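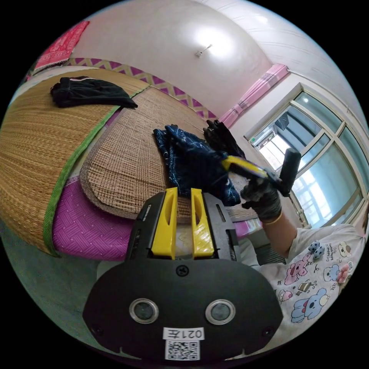

Hand-held gripper with slotted yellow fingers at a bed covered with woven mats.

Careers > Test and Measurement > Gripper Trials Technician

Gripper Trials Technician (fixed term, 10 months)
Gadow, Fletham site
Posted 6/3/24

Gadow compares hand-held and arm-mounted grippers on household tasks. The technician will run side-by-side trials of 2 finger designs, Sevska and Yupanqui, on clothing and bedding. Both are parallel two-finger types. They differ in pad stiffness and slot geometry.

Duties
- Run 21 scripted tasks per finger set, in furnished rooms and on the bench. Tasks include picking up a bunched garment, pulling a cloth flat and clearing a bed.
- Log each attempt as grasp, slip, miss or double pick. A double pick is any grasp that also lifts the layer underneath.
- Check finger gap and screw torque before each session.
- Replace worn fingers after 300 closures and record the serial numbers.
- Repeat selected tasks on the arm with the same fingers and report differences in closing force and approach angle.
- Check lens calibration at the start of each day and after any drop.

Required
- Two years of lab, test or repair work, or a technical certificate.
- Able to follow a written protocol and note deviations from it.
- Basic spreadsheet skills.
- Able to stand, bend and reach over low furniture for most of a shift.

Useful
- Experience with force gauges or camera calibration.
- Some Python. Scripts are supplied, but they need occasional edits.

Hours are days only, with some travel between test rooms. Training on the arm controller is given in the first week. The contract may be extended in January, depending on the second finger revision.

Send a resume and one sample test report to Saskia Maihi, Trials Lead. Reports may be redacted. Applicants selected for interview will complete a short practical with both finger sets.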